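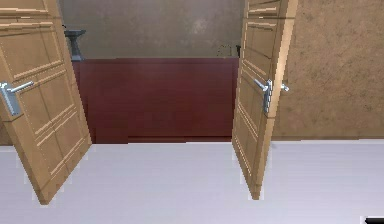

Elen alongside at Skultum, first fuel cargo since the spring

pilotboat_pete wrote:
She's in! Elen came round the breakwater just before seven this morning with two tugs and went starboard side to the old coal quay, and I have been grinning ever since. First proper tanker at Skultum since the supply contract fell through, and the Woken is meant to be following her with the second half. The harbour list has Elen down for 2000 tonnes of diesel and heating oil. I know it's a small ship by anyone else's standards but wow, what a sight with the sun behind her.

marram wrote:
Brilliant, thanks for getting up for it! Did she come straight across or did she sit at the anchorage first? I had her on the tracker until midnight and then the signal went.

pilotboat_pete wrote:
Anchored for a bit, by the look of the pilot's timings. The signal always goes behind the north island so I wouldn't read anything into that.

deadweight wrote:
Not wanting to spoil the party, but 2000 tonnes doesn't go far if we get a cold October. The power station alone had 339 tonnes in one week last winter (it was in the council papers). And we still don't know what the government is paying Ojala for it. The last price was published within days and this one is being kept very quiet.

marram wrote:
The price will be in the next set of accounts, same as always. I'd sooner have the fuel and grumble later! Queue at the pumps was back past the chapel last Friday.

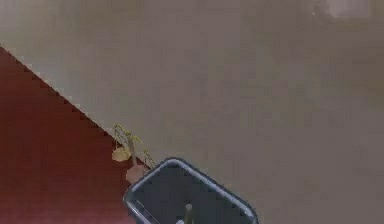 Grey, with deep red to the lower left

tuulikki_h wrote:
Hello all, Tuulikki Hämäläinen, I used to do the cargo paperwork for Ojala before I moved over. Lovely to see Elen getting some attention, she's a very handy ship. On the price: a contract like this normally has a base figure and then a freight part on top, and the freight part can't be settled until she's finished discharging. I don't think anybody is hiding it.

deadweight wrote:
Fair enough on the freight, but the base figure was agreed before she loaded. They could publish that today. Ministers were happy to stand on the quay and wave.

pilotboat_pete wrote:
They were, and one of them got soaked by the mooring line, so the morning had everything.

Does anyone know why it's Elen and Woken and not one bigger ship? I'd love to see something larger in but I suppose it's the depth. 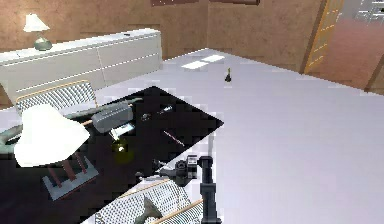
tuulikki_h wrote:
Depth, and the hoses. The coal quay was never built for tankers and the pumping rate is slow, 100 tonnes an hour if they're lucky. A bigger ship would sit there for days running up charges. Two small ones a week apart suits the tanks ashore as well.

kelpie wrote:
I disagree with that, sorry. Jouko Seppälä gave a very good talk at the sailing club on exactly this, and his view was that dredging the approach would pay for itself. Small ships means we're always one gale away from running short. Remember when the Woken turned back twice?

tuulikki_h wrote:
Jouko and I have been arguing about the dredging for years! He's right about the gales. I think he's far too cheerful about what it costs to keep a channel open once you've dug it.

deadweight wrote:
For once I'm with Tuulikki. It silts up.

kelpie wrote:
It silted up when it was left alone. Anyway, how much is going to the fishing boats? My brother-in-law was told 300 tonnes set aside, then told none.

marram wrote:
The notice on the harbour office door said 300 this afternoon. Whether it still says that tomorrow is another matter.

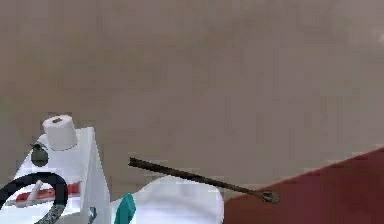 White roll on a white block, plain wall behind

pilotboat_pete wrote:
Went back down after tea and the hoses are connected, deck lights on, looks fantastic from the lifeboat slip. If anyone wants to see her leave, the best place is the end of the east pier, but go early as the gate gets locked. I'm taking a flask and the big binoculars and anybody is welcome to share either.

marram wrote:
I'll be there! Any word on when Woken sails?

pilotboat_pete wrote:
Still loading as far as I know. Will start a new thread when she moves.

Contact the moderators | Copyright Skultum Harbour Watch forum and its posters | Back to top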